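Unit 5: Good Practice for Hand-Held Gripper Recording

Read this before your first lab session. Bring a printed copy of the Linorness checklist, and wear sleeves that stay out of the way of the fingers.

Last week we covered what the safety standards ask of a powered arm: guarding, speed limits, a stop button within reach. This week the arm goes away and the gripper is in your own hand, and I think this is where the course gets really fun! You feel straight away why certain rules exist. Squeeze a half-full bag of chips too hard once and you will never again skip the section on grip force.

The rules we use come from the Drokitz lab guide, with a few changes for our rooms. They fall under three headings.

Before you start. Check that the finger pads are clean and seated. Open and close the jaws fully 5 times and listen for scraping. Look over every screw on the linkage (a loose joint shifts your data a little more with each grasp, and it is maddening to find out on Sunday night). Route cables away from the work area and tape down any that cross a walkway.

During a take. One object, one grasp, one release. Approach at a steady pace, and keep your free hand out of the space between the jaws. If two people share a table, agree out loud who moves first. Soft packaging deserves special care – it folds and slips, and it hides its own edges from the camera.

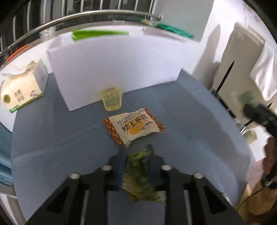

Figure 5.1. Soft-pack handling: green snack packet between the jaws, cream-colored packet just beyond the tips.

Notice how much the neighbors matter in a grasp like this one. Our spacing rule asks for a clear gap of 45 mm around the target at the start of a take. Later, in the clutter exercises, we drop that rule on purpose, and you write "clutter" in the log so the two kinds of takes never get mixed.

After a take. Mark it good, bad or unsure. Please use "unsure" freely! A Nepia batch holds 1125 takes, and a wrong label is far harder to find than an honest question mark. Never delete a bad take. Dropped and crushed items are wonderful material for the error unit in February.

For next time: read the Edis notes on labeling, sections 1 and 2, and write one page on a rule you would change. Say what could go wrong under your version, and how you would test it. Hand in your log sheet with the page, stapled at the top left.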